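Flundumside Basketball Club: Notes before the new season
2019-08-29

Dear members and friends of the club,

The summer is almost finished and the gym at Brudham is open again for our teams. I want to give you the news about the women's first team, as many of you asked me at the club dinner.

Last season we ended in fifth place, with 25 games played and a semi-final in the regional cup. For a team that came up from the lower division only one year before, I think it was a good result. We lost the semi-final by two points against Mac Mathúna, and I know that some of the players still talk about the last minute of this game. We had the ball, we had the time, and we took a three-point shot when a simple pass to the center was possible. The coach showed it to the team again in April and after this he did not mention it any more.

Kavitha Pinto stays with us as captain. She was our best scorer with 208 points in the league, and she did it while she played the last six weeks with a taped finger. Kavitha had an offer from Detine, who play one division higher, and she said no. I asked her for the reason and she told me that she wants to go up with this team and not alone. We are very happy about it.

Nithin Namboodiri begins his third year as coach. He changed the plan of the preparation a little. The first two weeks are mostly defense and running, and the players will have only one free evening in each week. In the past we started the season slowly — three losses in the first four games last year — and Nithin believes it comes from too many friendly games and too little work on the basic things. This year there are only two friendly games, both at home.

Two players left us, both for their studies. In their place come three young players from our own under-18 team. They will need some patience from all of us. The youngest of them made 38 percent of her three-point shots last season in the youth league, and with her long arms she can also defend against bigger players.

The first league game is away at Detine, so we will meet the team that wanted our captain right at the start. There will be a bus for supporters if enough people write their name on the list at the entrance of the gym. It has 48 seats, and the team does not travel in it, so all the seats are for you. Children under twelve travel free with a parent.

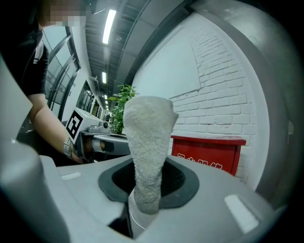 Season tickets cost the same as last year and you can buy them at the desk before each training of the first team. If you had a ticket last season, your seat is kept for you until the first home game — after that we have to give it to other people. Please bring the old ticket with you, it makes the work at the desk much faster.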